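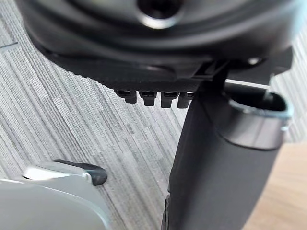 What size bins fit under the Kaltetti bench in a hallway without sticking out?

Measure the depth from the front leg to the wall, then take off an inch for the baseboard. Most shoebox size bins go in fine sideways. The long ones only fit if you pull the middle shelf out. If you have the older Civik bench with the lip along the front, go one size shorter or you'll be tipping the bin every time you want your shoes.

Posted in: Home > Entryways and closets
477 views, 3 answers

More detail from me, since the short version up top got me halfway:

Small hallway, front door opens straight into it. Bench on the left, hooks over the bench, thats it. Four people's shoes, plus dog stuff, plus school bags. I want everything off the floor by Saturday because we have family coming and they will all take there shoes off too. Already have six open bins from Rodness, the soft sided kind, and they sag. Bench is 56 inches long. I can return the bins, still have the receipt. Do I keep them and stiffen them somehow, or get hard ones? And does anyone sort by person or by type of shoe? Tried by type and the kids just dumped everything in the first bin.

Don't want to spend a lot. Not drilling anything else into that wall either, it's plaster and the hooks were bad enough.

ANSWER 1 (accepted)

By person. Always by person with kids. One bin each, and when it's full something goes back to the bedroom. We did it by type for a year and all that happened was one giant boot bin and a sandal bin with a mitten in it.

On the bins: return the soft ones if they're already sagging. You can put cardboard in the bottom, I did, it lasts till the first wet day and then you have wet cardboard. Get hard sided, open front if you can find it. Lids are a mistake in a hallway. Kids won't take a lid off, they'll put the shoes on top of the lid.

With 56 inches you get four decent bins in a row and a gap at the end. Leave the gap. That's your boot spot, put a tray in it. The rubber kind with a raised edge, not the thin one that curls up at the corners.

Dog stuff: not under the bench. Leash on a hook, everything else in a bag on the same hook. Towel too. If it goes in a bin with shoes it all smells like dog, ask me how I know.

For Saturday, clear your own shoes out completely the night before. Everything you won't wear that day goes upstairs in a laundry bag. Guests get the bins. Then bring back only what you wear. I brought back less than half of ours and didn't miss the rest.

ANSWER 2

Mahrous stackers. got 2, fine so far. they click together but you have to press pretty hard. dont go three high, the bottom one bows

ANSWER 3

Slightly different problem, ours is a rental and the hall is narrower, but on the school bags. Hooks at kid height made the biggest difference here, lower than you think. If you can't drill, an over door rack on the closet works, or a freestanding coat stand with something heavy on the base. Ours tipped twice before I put a bag of sand on it.

Also check what the bench can hold before you have relatives sitting on it. The label on the underside of mine says 300 lbs for the whole thing, not per seat, so two grown men is pushing it. Turn yours over and look. While it's upside down, tighten the legs, mine had worked loose.

I paid 92 for the bench and tray together on sale, in March, so might be worth waiting on anything big. The bins I'd just buy now.

COMMENTS ON ANSWER 1

Thanks, returning the soft ones tomorrow. What do you do with adult winter boots, the tall ones? They flop over and take up the whole tray.

Roll up a magazine and stick it inside. Or a pool noodle cut in half, works better. Or just lay them down heel to toe at the back.

Pool noodle!! ok doing that

Does the open front kind let dirt out on the floor? Mine always seem to

A bit. I line them with an old placemat cut to fit and shake it out the door when I remember, so not that often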